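Trosero Lab
Notes on teaching a two-armed robot to handle small bottles - a thread

1/ We are collecting examples again this June, and several people asked me how this work looks from day to day. I will try to write it down in short pieces. A green table, orange bottles lying on their sides, a colleague reaching in to touch one of them: 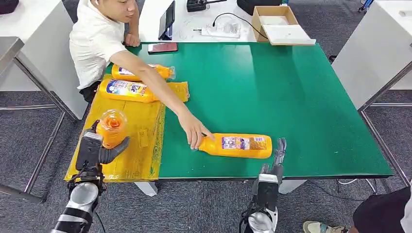

2/ What one example is

One example for us is one complete attempt at one task, from the moment the objects are placed until the arms go back to rest. Everything between is recorded: camera, joint positions, fingers. If the operator stops in the middle to think, this is recorded too.

3/ The goal for this round is 3,000 examples. We have nearly 700. I made the plan in spring and I was too optimistic about the speed.

4/ Why bottles

Our partner Iyer asked for bottle handling, and at first I found it boring. Now I don't. A round bottle on its side wants to roll. If a finger touches it one centimeter too high, it runs away from you and the whole attempt changes.

5/ We keep those attempts. In the first round we deleted every example where the bottle rolled, and the trained model was very elegant until the first roll. After that it was closing its fingers on air, again and again, very calmly.

6/ So the rule is now: if the operator recovers, the example stays. If the operator gives up, it also stays, but with a different label. We delete only when the recording itself is broken.

7/ Placing the objects

This is the part I underestimated the most. People have habits. When I place bottles myself, I put them almost parallel, with the same spacing, and I don't notice that I do it. Then the model learns my habit together with the task.

8/ To fight this we have a small program that gives a position and an angle for every object before each attempt. The person at the table reads it and places accordingly. It doesn't need to be exact. It only needs to be not my taste.

9/ After every 50 examples we also change who is placing. The new person always does something a little different with the angle, and this is welcome.

10/ Labels

Each example gets a short sentence, for example "pick up the bottle near the edge." We ask that the sentence be written before the attempt. When people write it afterward, they describe what happened, and we want what was intended. The difference is small in good attempts and very large in bad ones.

11/ We had long discussions about the word "near." Near the robot or near the edge? Finally we wrote a page with allowed words. It is a dull page, but it saved us many messages.

12/ About tools

We sort and review everything in Vetodard. It plays the recording next to the curves of the joints, so you can see the exact moment when a finger starts to close. I review in the morning when my eyes are fresh - after lunch I approve too much.

13/ Light is a problem that I still didn't solve. The green surface is matte but the ceiling lamps give a bright spot on it anyway. I thought about covering the lamps. Then a colleague asked if the customer will also cover the lamps. So the bright spot stays in the data.

14/ Something for those who start a similar project: do 3 practice examples every morning and throw them away. The operator's hands need to remember the delay between moving and seeing the arm move. The first attempts of the day were always the slowest in our curves, even for very experienced people.

15/ Also write down when you change anything on the robot, even a screw. In the Pornorby round somebody tightened one finger joint and we looked for a software error for two weeks. I still have the notes from this time and they are not polite.

16/ A question I get often: when is it enough data? I don't have a good answer. We train a small model at fixed points and test it on positions it never saw. When the line stops going up, we look at the failures and choose what to collect next. So far the line still goes up, so we continue with bottles.

17/ Next will be the same task with two arms, where one hand holds and the other turns the cap. I expect many dropped caps. I will post again when we have the first hundred or so reviewed, and if someone has experience with labeling two hands separately, please write to me. We tried two formats and I don't like either of them.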